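Kiltton Shelter – Day Room and Kitchen Walk-Through
Health and safety checklist, with comments
Checked by: Annatjie Khumalo
Went along and held the flashlight: Farhad Khosravi

1. Outside doors close fully, no gaps at the bottom
NO. Back door has a gap a mouse could use without ducking. A door sweep has been on order since July. I look forward to meeting it.

2. Trash lids shut, bins away from the wall
YES. Bins are out by the fence. One lid is held down with a brick, and I'm counting the brick as a lid part.

3. Droppings, gnaw marks or nests
YES, behind the dry goods shelf. Old ones, Farhad thinks. He would not say how he knows. Sweep up wet, with gloves, never with a dry broom.

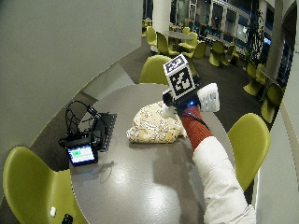
4. Tables and chairs wiped down between meals
PARTLY. The wipe-down sheet is signed for every meal this week in the same pen and, I suspect, the same minute. Shiny tops like the one on the round gray table flatter a lazy wipe, so go over them twice and then do the edge. Green molded chairs get the same treatment, backs included.

5. Food kept off the floor
YES, except for 2 bags of rice that Davoud Mahmoudi says are "only there for now." They were there for now last time too.

6. Hot water at hand sinks
YES at the kitchen sink. The hall sink takes around 40 seconds to warm up, and most people's patience runs out well before that. 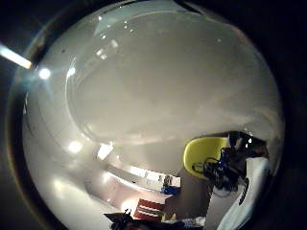
Put a sign over the hall sink asking people to wait for it, or get Rostami Plumbing back to look at the line. I'd do both – the sign is cheaper and will be ignored sooner.

7. Pest traps numbered and marked on the map
NO. The map shows a trap under the stairs. We have no stairs. Elvia Ochoa is redrawing it from the floor plan of this building.

8. Exits clear
YES. The spare cots have finally moved.
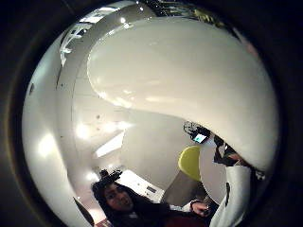 Page last changed: Feb 7, 2026

9. Cleaning supplies locked up
YES. The key hangs on a hook next to the lock. Please find it another home.

10. Complaint log up to date
YES. Brisa Trujillo keeps it and it is the best-written thing in the office. Open items: hall sink, back door, the smell by the coat rack.

Recheck items 1, 3, 5 and 7 once the door sweep is in.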